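Jitmont Readers: progress report to the Saltdale Fund
Period covered: spring and summer terms

The grant pays for short novels for reluctant readers aged 11 to 15, with a teacher's guide for each title. Two books came out in this period and a third is with the copy editor.

The first title, The Abera Road, was printed in April. We sent 1,865 copies to schools and 16 public libraries. The second, Sesten Nights, had a shorter run of 1,525 copies and went out in June, two weeks behind plan after a problem with the cover proofs. Teachers' guides for both can be downloaded from our site. 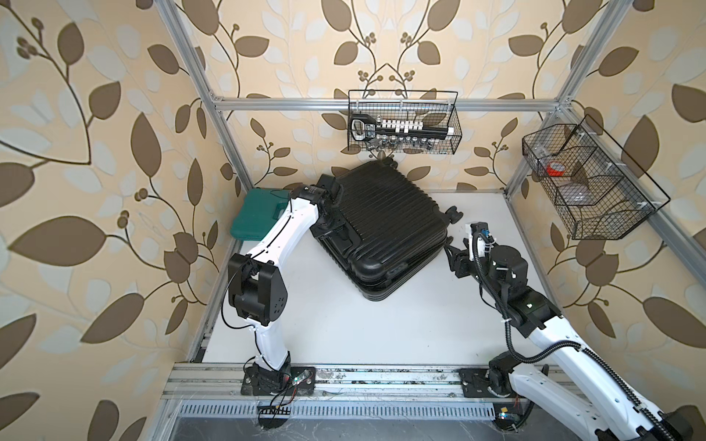
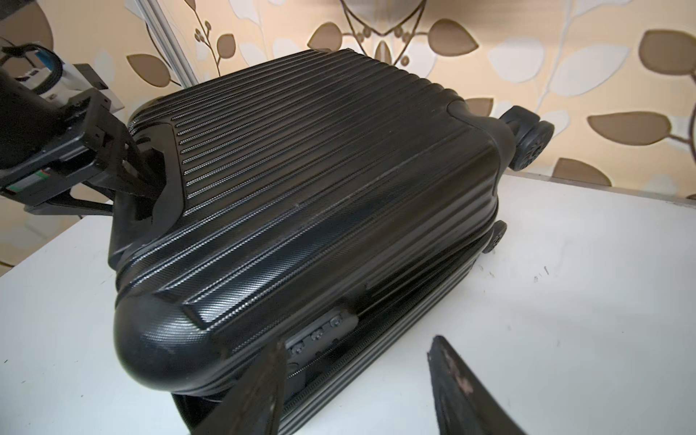
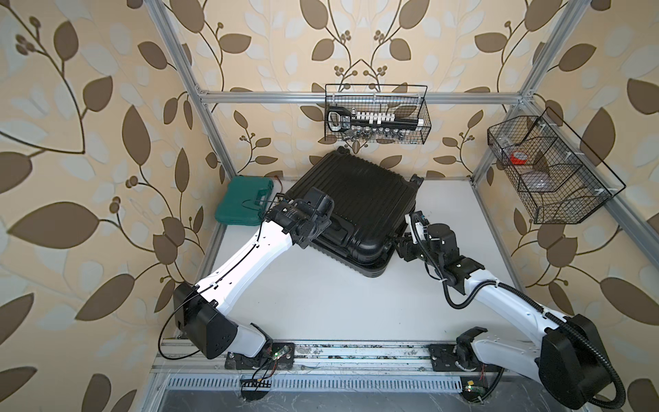

The black ribbed suitcase, with a gripper at its handle in the second picture.

School returns so far are mixed. Most teachers say pupils finished The Abera Road, and several asked for a sequel. Sesten Nights was found harder going, mainly the first two chapters, which move between three narrators. We have asked the author of the third book to keep to one.

Spending is within budget. Printing came in at £3,018 for the second title, slightly under the quote, and the saving has been moved to postage.

Still to do before the next report:
Final text of the third title, due in September
Audio version of The Abera Road (reader booked, studio not yet confirmed)
Reprint decision, once the autumn orders are in

We would like to move the writing workshops from October to November so that they do not clash with half-term. This does not change the cost. Please let us know if the fund needs a formal request.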